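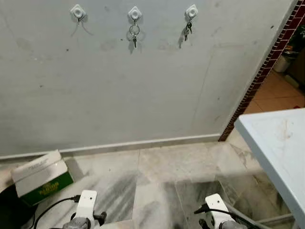
Flarkia word list, README

Spelling and household word list for Prekby English, plus the loan words people there use without thinking. Plain text, one entry per line, tab between fields. Version 3, September build. Version 2 had the plural column shifted by one from the letter M onwards, please bin it.

Maintained by Tharindu Fakir. Older entries and nearly all the cooking words are Nimal Sheikh's.

What's in it

flarkia_main.txt - 1000 headwords
flarkia_loans.txt - 700 loan words with source language where known
flarkia_doubtful.txt - 111 entries we couldn't agree on
CHANGES.txt - not kept up very well, sorry

No audio. There was going to be audio. The Hettiarachchi recordings are on tape and still need someone with a working deck.

Fields

headword, part of speech, plural, gloss, where heard, initials of collector, note

The note field is free text and can be very long. A few notes have a tab in them by mistake so split on the first six tabs only and treat the rest as one lump. Blank plural means nobody gave us one. A dash means the speaker said there isn't one. These are different things, don't merge them!!

"Where heard" is kitchen, shop, road, school, work or other. Road means outdoors generally. Started as a joke category and stuck.

How it was collected

Mostly by sitting in people's houses and writing things down. Started with Nimal's paper slips, which were sorted by room and then alphabetised by hand, then typed up by me over one winter. Slips with no initials were typed with XX. If you see XX it doesn't mean anonymous, it means I couldn't read it.

Later rounds used a prompt sheet. Point at a thing, ask what it's called, ask what your gran called it. Works well for objects, badly for verbs and hopeless for anything to do with feelings or money. So the list leans heavily on nouns. About verbs: there are not enough. We know.
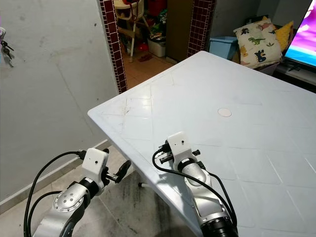

Furniture words were the slowest section by a long way. Everyone agrees on chair. After that it falls apart. "Table" covers anything with a flat top for half our speakers, the other half split it by where it stands or what gets eaten at it, and a few split it by what it's made of. A white plastic one with diamonds pressed into the top, like the one in the photo, got "garden table" from people who have never had it in a garden, and one firm "wipe table", which I've put in doubtful with a note. The diamonds themselves got "lozenges", "checks" and "waffle". Waffle is in main because it came up in three houses seperately. Sideboard, dresser and press all overlap and the glosses for them are copied from Nimal's slips word for word, I didn't want to tidy something I don't understand.

Keys and hooks are the opposite, everyone had a word and was sure of it. See peg, nail, hanger, knob. "Nail" for any wall hook at all, including the stick-on sort, is the older form. Under forty it's nearly always hook.

Spelling

British throughout. -ise, not -ize. Where a loan has no settled spelling we picked the one used on shop signs in Prekby, and if no sign, whatever Tharindu thought looked least odd. Variants go in the note with "also". There is no separate variants file and I'm not making one.

Accents dropped in v1 and put back in v2. If a word looks wrong in your editor check you've opened it as UTF-8 before emailing.

Known problems

- 59 entries have a gloss that is just the headword again. On the list to fix.
- "spoon" has two records with different plurals. Both are right, apparantly.
- shop words are thin, because the shop sessions were short and people kept coming in.
- glosses for tools were written by someone who doesn't own any tools (me).
- some of the school entries are slang that will be dead by the time you read this. Kept in on purpose.
- sorting is case sensitive. So Skirnar comes before apple. Run it through your own sort if that bothers you.

On Skirnar: it's the estate on the north side, and also used as an adjective, meaning draughty. Both senses in one entry. Should be two.

Floors and doors 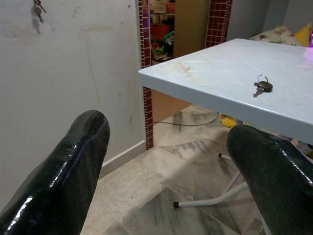

Same trouble as with the tables, in that people name the room instead of the thing. Ask for the word for a floor and you get "hall". Ask for the bit you step over in a doorway and you get threshold, step, sill, lip, or a shrug. We took everything and marked the shrugs with a question mark in the plural field, which was a daft place to put it but too late now. Your script will need to cope with that.

Rim, edge, lip and border were all offered for the side of a table top. Lip is therefore in twice, once under doors and once under furniture, and that's deliberate. Don't dedupe on headword alone. Use headword plus gloss.

Using it

Fine for spellcheckers, classroom stuff, crosswords, poking about. Not good for frequency counts, there's no counting in it anywhere and a word said once sits next to a word said all day long. Not a dictionary either. Glosses are short and sometimes cross.

Say where you got it. No other conditions. Speakers agreed to their words being listed and not their names, so please don't try and work out who said what from the notes. It's a small place.

Adding words

Send a line in the same format. Word, where you heard it, what you think it means. Don't send a spreadsheet with colours in. If you disagree with an entry say which one and what you'd have instead, it'll probably end up in doubtful with both versions and your initials.

Nimal reads everything first, then me. Evenings mostly, so allow a bit

To do

split Skirnar
verbs
tapes
fix the 59
ask again about "wipe table"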